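Print this page | E-mail this page

Can any home robot really put things away yet?

Asked 5 August 2024

I run a small after-school tutoring room, and at the end of every day there are pens, pencil cases, rulers and erasers all over the desks. My brother-in-law keeps sending me clips of robots folding towels and loading dishwashers and says I should hold off hiring an evening helper. One outfit called Zirside has a two-armed machine on a waiting list, and they quote 1199 a month to rent it. Is any of this real? All I want is pens in cases, cases zipped, cases in the bin by the door. It doesn't have to be fast. I'd like to hear from people who have been near one of these things and aren't selling it.

Print answer | E-mail answer

Answer 1

Hire the helper. My shop looked at renting one for packing small parts and the salesman couldn't tell us what happens when it drops something. That was enough for me. Also check your insurance.

Print answer | E-mail answer

Answer 2

I worked two years at a parts supplier in Durnow where we tried an arm from Garside on the kitting line, so I'll give you what I know, and I'm not a fan.

For the same box in the same spot all day, it was fine. It did more than 2000 picks on a good shift and I had no complaints. Then the office decided it should also close the soft pouches the kits ship in. We lost most of October to that. A pouch doesn't sit still. The zipper is a different shape every time you put it down, the fabric bunches, and you need one hand holding the end tight while the other one pulls. People do it without looking. The arm would get hold of the cloth along with the slider and then just stand there pulling.

Your job is the pouch job. Picking up a pen off a flat desk, sure, I believe some machine can do that today, most of the time. Getting it into a floppy case that has half folded over on itself is harder, and zipping it after is harder again. When you watch the clips, look for three things. Is it sped up? Does the case start out open and facing the right way? Is a person working the arms from off to the side? I watched a Levent demo that looked great until I noticed the guy behind a curtain with a controller in each hand.

What a lot of these companies are doing now is having people do the chore themselves with grippers in their hands, over and over, and feeding the recordings to the software.
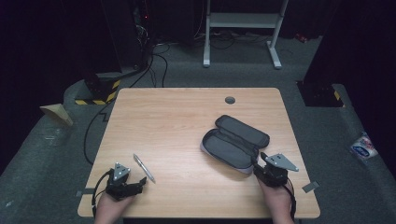

Maybe it pays off. A thing like that could learn a pen and a case on one kind of desk and do well there, and still get lost when a kid leaves a hoodie on top. You won't find out from a clip. Ask them to bring it to your room on a normal day and let your students leave the mess. If they say the lighting has to be fixed first, or they need to supply their own pencil cases, you have your answer.

I'd also ask who resets it. Ours needed somebody standing nearby, and that somebody could have closed the pouches.

Print answer | E-mail answer

Answer 3

Little more hopeful than the above, but not by much. I think single chores like this will work in a few years in places that are kept the same every day. I wouldn't pay rent to be the test room though. At 1199 a month you can get a high school kid for an hour each evening and have money left over.

Cheap fix in the meantime - get rid of the zippers. We switched to open cups, one per seat, and the students drop their own pens in on the way out. The erasers still end up on the floor.

Reply from asker: Thanks all. I wrote to Zirside and asked for a visit with our own pencil cases. They sent me a brochure.

Print this page | E-mail this page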